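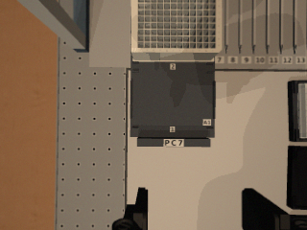 Wyn Yorath keeps her best yeast in a biscuit tin. It's a joke tin, she says, with the real samples safely in a freezer across the corridor, but she likes to pull off the lid and show visitors the crumbly brown lump of sourdough starter that began it all. It came from a farmhouse kitchen in Rukeck, where the same family has been feeding it flour and water for longer than anyone can remember.

What lives in a jar like that? Far more than you'd think! A spoonful of lively starter is home to wild yeasts, which puff up the dough, and to bacteria that make the acids behind that lovely tang. The balance shifts with the flour, the warmth of the room and how often the baker remembers to feed it (or doesn't). Two jars on the same shelf can drift apart and end up making quite different bread.

Yorath's project, Plutulano, asks home bakers to post in a dried flake of their starter along with a page of notes. More than 500 have done so, and the notes are a joy to read. One baker in Endier feeds hers with leftover porridge. Another named his James, after an uncle who was "also sour, and also reliable". 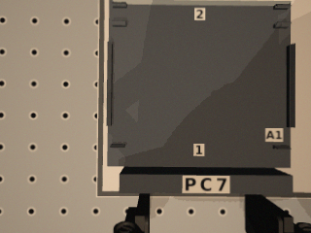

*A computer-rendered view of the deck, with the labels "PC7" and "A1".*

The oddest finds have come from rye. Some rye starters smell of green apples, others of yoghurt or even pear drops, and Yorath can happily talk about pear drops for an hour. She bakes with them too. The loaf she cut for me was dark and close, with a crust that crackled under the knife, and I ate two slices with nothing but butter.

The next call for starters opens in September. Mine is already drying on a sheet of baking paper by the kitchen window.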